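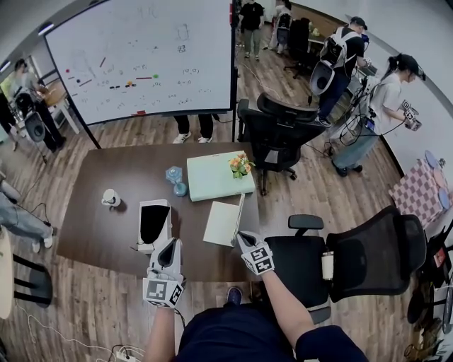
Should a firm pull a robot from service after a single dropped load? If it can't say why the load was dropped, it should.

I hold that view more firmly since the business at Jendura. A Dahlgren arm on the night packing line let go of a crate over a walkway in December. Bisano, who sold them the control software, called it an isolated event. The arm had made 293 picks that shift without trouble, they said, and it was running again 30 minutes later. The crate landed where people walk.

Kirsty Strachan ran the line that night and asked for the grip log. She got four pages, and none of them covered the moment of release.

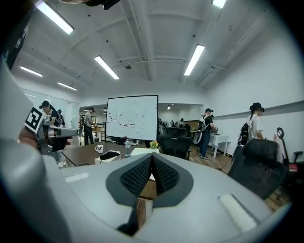 Bisano's fix was more training. They promised up to 90 extra hours of demonstrations, people working grippers by hand so the software could learn a better hold. I have nothing against the method. Finger pads with a fine diamond mesh on them, set in a V, look to me like a sensible way to hang on to something. But a good pad and a patient person tell you how a thing ought to be held. They don't tell you why an arm opened its fingers over a walkway, and I don't see how you train away a fault you haven't found. It could have been a loose connector. It could have been the software. Bisano didn't know, and sold the answer anyway.

Skekurier had the same arm and shut theirs down until the release signal was recorded on every pick. It cost them orders — I'm told the sales side was furious — and I'd still rather walk under that one.

Jendura has painted a yellow line on the floor.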